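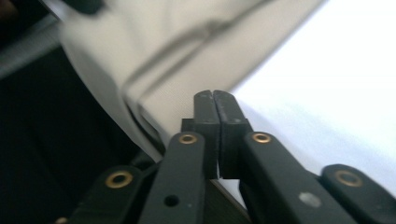 Brokon Teaching-by-Hand Team: the team diary

Wed 9 November

Cloth again. I have now spent more of this year holding a gripper over grey cloth than I have spent ironing, in any year, ever, and my mother would like it known that this is no surprise to her.

The plan was 50 good demonstrations before lunch. One demonstration is: come in from above, close on a fold, lift, carry it across, lay it down, open, back off. A child could do it, and would be better at it, having no opinions about wrist angle. I have opinions. By the eighth go I was twisting at the elbow to save my thumb, and Kazimiera, who watches the replays on the other screen, called over to ask whether I was teaching the arm to fold or to play the cello.

So those 8 went in the bin and I started again with my elbow in.

The pads are getting scuffed. They still meet properly down the middle when you squeeze, so I left them alone, but the right one has a fair few scratches on its top and I've put a line in the log about it. Kazimiera thinks worn pads grip cloth better than new ones. I think she doesn't want to do the calibration again. Both can be true.

Main trouble of the day was the approach. If I bring the tips in right at the edge of the cloth I get one layer, nice and clean. If I come in a finger's width further up I get two layers and a bit of whatever is underneath, and the whole lot travels across the table like a magician's trick gone wrong. My hands know the difference. Getting it into the data means doing it slowly enough for the camera to have a decent look, and going slowly makes me wobble. I did 20 minutes of nothing but approaches, no lift, just down and close and open and up. Very soothing. Would not recommend it as a career.

After lunch we tried the same job by remote, sitting at the Grandero desk with the two handles. I am rubbish at it. There's a lag, small, but enough that I close, see nothing happen, close harder, and then the arm does both. Kazimiera is good at it and hums while she does it. We kept hers and lost mine, which brings the total to 293, hand-held and remote together. The Urkano people want 3000 by April. I did the sum on the back of a sandwich packet and then ate the rest of the sandwich.

Things for tomorrow, so I don't have to remember them in bed:
Elbow in.
Pause before closing, a proper pause, say "one" out loud if need be.
Crumple the cloth differently each time. I keep making the same crumple. Apparently I have a style.
Ring Gulyás about the spare pads and find out if they mean this month or the other kind of this month.

Thumb hurts. Went home at five and left the washing on the line.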